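Support ticket: dryer stops early and leaves heavy clothes damp
Product: Briltus 28 vented dryer
Status: Resolved
Opened: 1/17/26

Customer wrote:

Hello, and thank you in advance for reading all of this, as I know I tend to go on. We bought our Briltus dryer from the Sileck store in Gernside last June and it has been a lovely machine up until the past couple of weeks. Now it quits early on the Normal Dry setting. The display jumps down to 3 minutes, it plays its little tune as if everything is finished, and when I open the door the thick things are still damp. Thin shirts and pillowcases come out fine, which is what has me scratching my head!

So far I have cleaned the lint screen (I do that after every load anyway), turned the dryer off at the breaker for five minutes, and tried a smaller load. The smaller load was worse, if anything. It stopped so quickly that I thought I had pressed the wrong button. On Timed Dry the clothes do get dry, but it means guessing, and I would love to have the sensor working again.

Support replied:

Good morning, and thank you for such a thorough note – it saves us both a good deal of back and forth. Since Timed Dry gets your clothes dry, I'm not too worried about the heater. I would like to start with the moisture sensor, which is a pair of narrow metal strips just inside the door, below the lint screen. Dryer sheets can leave a thin, waxy film on those strips, and then the machine can't feel the damp in the clothes as they brush past. Do you use dryer sheets, and if so, how often?

Could you also tell me what is usually in a load that stops early? A small load can fool the sensor too, as the clothes don't touch the strips often enough.
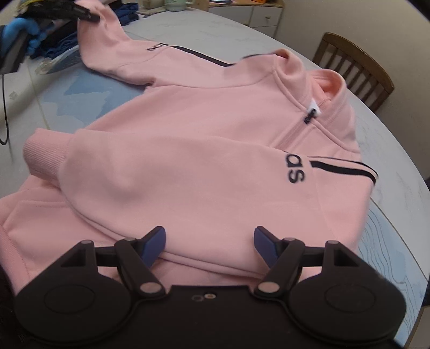
Customer wrote:

Yes to the dryer sheets, I'm afraid. We switched to Pakzad sheets in the fall because they were on sale, and I have been putting in two at a time because I like the smell so much. As for what goes in, it is mostly winter clothes at the moment, plus the bath towels. Fleece is the worst of it. The pink zip-up sweatshirt with the black stripes on the sleeve is a good one to go by, because the body feels dry when the cycle ends but the ribbed cuffs are still clammy. Jeans do the same thing at the waistband. I looked for the metal strips and found them right where you said. They look clean to me, though a bit dull.

Support replied:

Dull is just what I was hoping to hear! The film is nearly clear, so most people would call those strips clean. With the dryer off and cool, please do the following.

Dampen a soft cloth with white vinegar and rub both strips firmly for a minute or so. Wipe them again with plain water and dry them. Don't use steel wool or a scouring pad, as scratches will only give the film more to hold on to.

After that, set Dryness Level to More Dry and run a medium load of heavy things by themselves, with the zippers closed and no dryer sheet. Keep the thin shirts for another load. If the display still drops to 3 minutes early on, hold down the Start and Signal buttons together and tell me what number you see.

Customer wrote:

Well, I'm delighted. The cloth came away gray and a little greasy, and I did the strips twice for good measure. I ran the towels and fleece together on More Dry and it went on for roughly an hour before playing its tune. Everything was dry, cuffs and all. I held down the two buttons anyway, out of curiosity, and it showed 99. Is that bad?

Support replied:

Not at all, 99 on this model means there are no stored faults. You can go back to Normal Dry whenever you like. I'd suggest one dryer sheet at the most, and a wipe of the strips with vinegar every month or so while you're using them. I'll mark this resolved, but a reply here will open it again if the trouble comes back.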